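Corport Home Boards > Small Spaces > Desk doing double duty as a fruit table

hutchling24
Posted in November

I moved into a one-room place and the only flat surface at a decent height is my desk. It's a light wood hutch type with the curved sides. I do paperwork on it in the morning and by afternoon it has the produce on it. I put a floral tablecloth over the desktop, dark green with pink roses, and a round plate in the middle for the fruit.

The trouble is that the plate is too small for what I buy, and the papers and books keep sliding into the same corner. 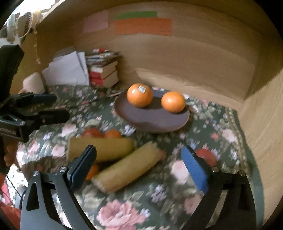

I don't want to buy more furniture. I have a Trillholm catalog and everything in it is wider than my wall. What I'd like is a way to keep the fruit and the paper on one desk without one ruining the other. The corn is toy corn, before anybody tells me to put it in the fridge.

mossrow
Reply 1

Take the books out of there. Paper next to ripe fruit is asking for it. One soft tomato and you've got a stain through half a folder. I'd put the books on the shelf up top and the fruit can have the whole desktop.

hutchling24
Reply 2

Shelf up top is full. Bottles, jars, a clear plastic box with latches, a pen that lives there for no good reason. I had the fruit out in front of the plate at the time of this next one, sorting out what to eat first.

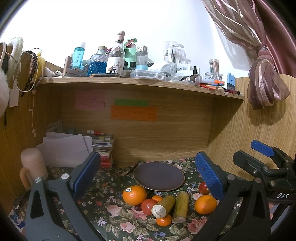 Does the sugarcane need to be kept apart from the tomatoes?
Keep it apart if you can, mostly so the cut ends stay clean, and wrap those ends if you aren't going to chew it within a day or so.

That was my neighbor's answer when I asked, and I'm passing it along in case somebody knows better.

brinejar_54
Reply 3

Your neighbor is right about wrapping the ends. I'd go further and put the cane in the fridge. Cut cane goes sour on the counter faster than people think.

I disagree with mossrow about the books. They're at the back against the hutch and the fruit is out front. That's a fair distance on a desk. Clear the shelf instead. Spray bottles do not need to be over food.

mossrow
Reply 4

A fair distance until an orange rolls. I had a rolltop in my last apartment and lost a tax envelope that way.

Agree on the spray bottle.

pantry1227
Reply 5

Get a bigger plate with a higher edge. I use an Imai serving tray, 24 dollars, and it holds a week of citrus. Mandarins go in the middle because they wander. Tomatoes stay in one layer, stem side down. I'd skip the tablecloth too - juice goes straight through cotton and you won't see it until the wood is marked.

hutchling24
Reply 6

The tablecloth stays. It washes fine and I put a plastic sheet under it last month. I'll look at a tray, though I'd have to measure first.

I haven't moved the books. I did try the plate empty with the fruit laid out on the cloth to see how much room it all takes up, and it's more than I figured.

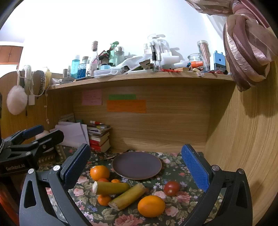 Empty plate, fruit on the cloth, papers and books still in the left corner

brinejar_54
Reply 7

You could go up instead of out. Brondulero sells a 2 tier wire stand. Oranges on the bottom, small stuff on top. It would leave you room to write.

pantry1227
Reply 8

Wire leaves dents in tomatoes. Line it with a dish towel if you go that way.

mossrow
Reply 9

Still say move the books. Under the bed, in a flat box. And stand the envelopes up in a file holder so they quit sliding.

hutchling24
Reply 10

File holder I can do, I have one in the closet. Cane is going in the fridge tonight. Will measure for the tray and post the numbers.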